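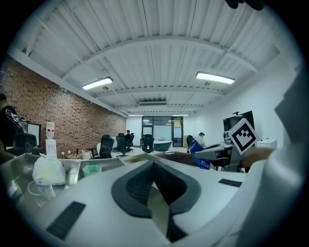 We have been in the new office since April, and I said I would write something about the room once we stopped tripping over boxes. The boxes are mostly gone now, so I'll get on with it.

The company is called Taklow. We do scheduling software for small clinics, and before this we were in two rooms over a print shop, with a door between them that never closed properly. The new place is one long open room. The lease says 3776 square feet, and that includes the kitchen and the restrooms, so the part where people sit is smaller than it sounds.

The brick wall sold it. It runs down the left side as you face the far end, and the color changes a lot along the way, from dark rust to tan with some darker ones mixed in. The landlord wanted to know if we'd like it painted before we moved in. We said no. It does have one drawback — you can't put a screw in it without asking first, and the answer so far has been no every time. So the whiteboards, the coat hooks and the big calendar all went on the plain white wall across from it, and the brick has stayed bare.

The ceiling took me longer to like. It's white and corrugated with beams running across, and it bounces sound. The first week, a phone call at one end was everybody's phone call. We bought a rug for the meeting area and that helped some. I priced acoustic panels, the kind that hang flat under a ceiling, and the cheapest I found came to $107 each. We would need a lot of them. I put it off to next year.

The lights are long fluorescent fixtures and the light is cool. Some people like that and some don't. I sit under one of them, and by 4 in the afternoon I notice it. In the old place everybody had a desk lamp and we turned the overheads off, which worked because the rooms were small. I tried it in here one evening and the middle of the room was too dark to read a label. For now the overheads stay on, and anyone who wants a lamp can bring one in.

Daylight comes in through the glass door and windows at the far end. The first plan had the desks near the glass, and we lasted two weeks that way. There was glare on the screens all morning. We swapped it so the desks are farther back along the walls and the meeting table has the daylight, and I'd do it that way from the start if I were doing it again.

Furniture was the part I worried about and it went fine. We kept our old desks. They are not pretty but they are flat and they don't wobble. The chairs we replaced, because half the old ones had stopped going up and down. We bought black office chairs from Plukix, a used furniture dealer out on Esau Road, and they delivered them already put together. I had set aside a whole afternoon for assembling chairs and spent it running cables instead.

Cables are still the ugly part. There are no outlets in the middle of the floor, so power has to come from the walls. I bought 252 feet of flat cord cover and used nearly all of it. The gray kind holds up better than the black kind, which shows every bit of dust. If you are measuring for this, measure along the path the cord will really take, around the legs and up to the desktop. I measured straight lines the first time and had to place a second order.

We also had trouble with the vents. One end of the room was cold and the other end was stuffy, and people dressed for whichever end they sat in. A technician from Tsikata Heating came out 3 times. The first two visits didn't change anything I could feel. On the third he adjusted a damper and moved the thermostat away from the door, and it's been even enough since then that I've stopped hearing about it.

Things still on my list:

- a second trash can near the meeting table
- something for the bikes, which are leaning on each other by the entrance
- labels for the breaker panel
- a shelf for the printer, which is sitting on the carton it came in
- a better mat for the front door before it starts raining

The shelf is next. It has to go on the white wall, and there is one stretch left that's wide enough, between the coat hooks and the calendar. I've got the brackets already. I need to find the studs.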